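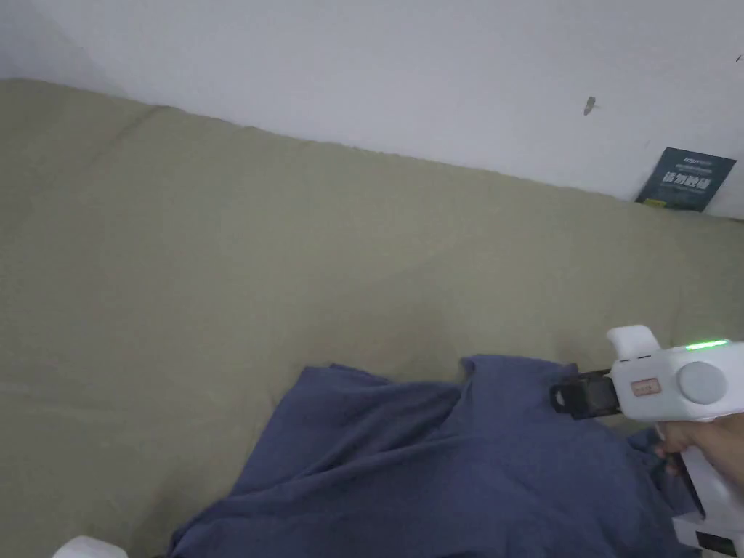

Navy on olive, one of our most requested pairings for guest beds.

Frequently Asked Questions
Ginero Bedding, dyeing and care

We get a lot of letters and emails at the shop, and a good many of them ask the same things in slightly different ways, so Shivam and I sat down one evening in April with a pot of tea and tried to get all our usual answers onto one page. If yours isn't covered, please do write. We like hearing from people, and we read everything, even the long ones (especially the long ones).

What are your sheets made of?

All of our flat sheets, fitted sheets and pillowcases are cotton. We buy the cloth undyed from a mill called Hyvönen, which we have used since we were working out of a garage, and we dye it ourselves in small batches. The blankets are a cotton and wool mix, and those come to us already finished from Handen.

Why doesn't my new sheet quite match the one I bought last year?

This is the question we get more than any other, and I do understand the disappointment when you unfold a new one and lay it next to the old. We dye in batches of 30 sheets, and every batch comes out a hair different from the one before. The water changes a little with the season, and the greens in particular like to wander. On top of that, your old sheet has been through the wash a good many times and has softened in color. If you're buying a set, we'd suggest ordering all the pieces together so we can pull them from one batch. If you already own a piece and want something close to it, mail us a pillowcase and we'll hold it up against what we have on the shelf. We'll send it back to you with your order, ironed.

Will the dark colors bleed?

The navy and the plum can let go of some color in the first few washes. Wash them alone or with other darks until the rinse water looks clear, which for most people takes 2 or 3 goes. I once did a white shirt in with a brand new navy pillowcase, after years of telling customers not to, and I still wear that shirt for gardening. Olive, sand and gray are much better behaved, but please give them one wash by themselves before they join the rest of the laundry.

How should I wash everything?

Cool or warm water, a mild detergent, and a drum that isn't stuffed full. Skip the bleach and skip the fabric softener. I know people love the smell of softener, my own mother would not be talked out of it, but it leaves a coating on cotton and the sheets get less absorbent the longer you use it. Half a cup of plain white vinegar in the rinse does a lovely job and the smell is gone by the time they're dry.

Can I use the dryer?

Yes, on low, and take them out while they still feel the tiniest bit damp. Shake them hard, fold them, and you'll have very few creases. A line outdoors is nicer if you have one. Keep the dark colors in the shade, though, or turn them inside out if they're the kind of thing that has an inside.

My bed is against the wall. Do I want a flat sheet or a fitted one?

A lot of our customers have small bedrooms and beds pushed into a corner, so we've talked about this one plenty! A fitted sheet is less trouble if you can pull the mattress out a few inches to get the far corners on. If the bed won't budge, or if it's a built-in or a daybed, a generous flat sheet tucked down along the wall side works very well. It will creep up and ripple a bit with use, and you'll find yourself pushing it back down in the mornings. Go up one size from your mattress and you'll have plenty of cloth to tuck.

What is the extra-long twin size?

Our flat sheet in that size is 66 inches wide, which gives you a decent tuck on both sides of an ordinary mattress. If yours is very thick or has a topper on it, order the full instead.

Do you dye things that people send in?

We used to, and we loved it, but we had to stop. There were too many surprises with polyester thread and old stains. These days we send people to Nicanor Arrieta, who taught Shivam most of what he knows and still takes in garments and table linens at his own workshop. His waiting list can be long. He's worth it.

What is the Zokado line?

Zokado is the name we gave to our seconds. These are sheets with a slub in the weave, a faint streak, or a hem that wandered off a little. They're perfectly sound and they wear just as long. Each one has a small thread tied at the corner nearest the flaw so you can find it without hunting. They sell quickly, and we can't hold them for anybody, I'm afraid, not even for our neighbors, who have asked.

How do I send something back?

You have 30 days. Unwashed items can come back for any reason at all, including that you simply changed your mind about the color. If you've washed it and something has gone wrong, a seam opening or a patch that faded strangely, write to us first and tell us what happened. Refunds take up to 5 working days to reach your account once the parcel is back with us.

Do you have a shop I can visit?

We have a front room with a shelf of samples and two chairs. Ring the bell on the side door and give us a minute, as we may well be up to the elbows in something. Mornings are best, before eleven if you can manage it.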